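A day of teaching robots in Myklebust
Posted 23 June 2025

I had wanted to go to the open day at Povby for two years. Last time I was ill, and the year before I did not know that it existed. This time I registered on the first morning and received visitor number 72, which I kept on my jacket until I was home again in the evening.

Povby has its workshop in Myklebust, in a low brick building behind the bus station. From the train it is 20 minutes on foot, mostly uphill. The company began with machines for packing fish, and there is still one of these in the entrance hall, very clean, with a rope in front of it. Now most of the people there work on arms that learn a task from a person who shows it. I am a teacher of woodwork, so showing a task by hand is what I do all day, and I was curious how it is done with a pupil of metal.

We were divided into groups of 12. Our guide was Wouter Kramer, who is responsible for the training of new operators. He speaks quickly but he waits for questions, and he did not mind mine, which were many.

The first room was for teaching by hand. A single arm was fixed to a heavy table and the operator simply took hold of it near the wrist and moved it. When she pressed a button on the handle, the arm became light and followed her. She took a wooden peg from a tray, brought it over a hole, put it in and let go. Then she moved the arm back to the start and did the same thing again, with the tray a little turned. After this we could try. I was surprised how much my own body was in the way. If you stand on the wrong side of the arm, you must change your grip in the middle of the movement, and the arm makes a small jump which you can see later in the curve on the monitor. Mine had three such jumps. The boy after me, perhaps ten years old, had none.

Wouter Kramer explained that a jump is not always a reason to throw a recording away. They keep it if the peg arrives and the path is safe. What they do throw away are the recordings where the person hesitates for a long time above the hole, for the robot also learns to hesitate. I wrote this down for my pupils, who do the same with a chisel.

After coffee (good coffee, and a cake with cardamom) we went upstairs to the second room, where the teaching is done by remote control. It has six places with a chair, a headset and two hand controllers. Their program is called Pema. Before a new operator may touch a real arm, he or she must practise in Pema for two weeks, in rooms which exist only in the computer. There is a kitchen, a storeroom and a bedroom, and the objects can be put in new positions before every attempt. If something falls down, you start again and nothing is broken.

I asked if this is not too far from reality. Wouter Kramer said that it is far in some ways. The touch is missing, so the operator must judge everything with the eyes, and beginners usually close the fingers too early. On the other side, an operator can do many more attempts in a day. The shelf at the back holds a paper book where each person writes the attempts of the day and a remark. The last number on the open page was 451, and the remark beside it was "better, but tired".

Then it was our turn, and I sat down at the place by the wall. You choose between several views, and I changed between them too often. The most difficult thing for me was up and down. A view can be so strongly tilted that a desk climbs across it like a ramp, and then your hand wants to go with the slope. The advice I got was to look at the gripper first and the furniture second. In the view from close behind the gripper you have the two fingers large before you, but you can easily lose the thing you wanted to take. In the wide view you have both arms and most of the room, and the fingers are small.

The bedroom in the simulator, first with both arms over the desk and the bed, then from just behind one gripper.
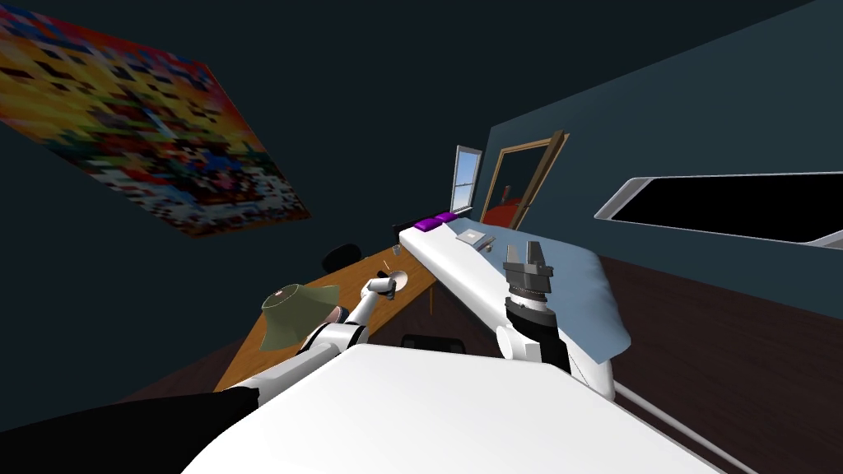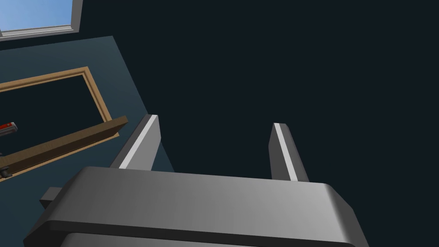

My time at the controllers was fifteen minutes and it went very fast. I learned to make one movement, stop, look, and make the next one. An experienced operator does not stop like this. The woman at the next place, who came to Povby from a crane company, changed views with her thumb without thinking and her movements were slow but without pause. She told me that she needed a month until she stopped leaning with her whole body when she wanted the arm to go left. I leaned the whole time.

The last part was a short talk about Usia, the new project, in which recordings made by hand and recordings made by remote control will be used together for the same task. I did not understand everything, and the room was warm. One question from the public was which of the two kinds is better. The answer was that they want to find this out, and that they hope to have first results in September.

Some practical things for those who want to go next year. The registration is free, but the groups in the morning are full very early. Leave your bag in the hall, the stairs are narrow. If you wear glasses, ask for the headset with the wider opening, there are two of them - I asked too late. The canteen closes at two, and after this there is only the bakery at the bus station, where I had a cheese roll and missed my first train.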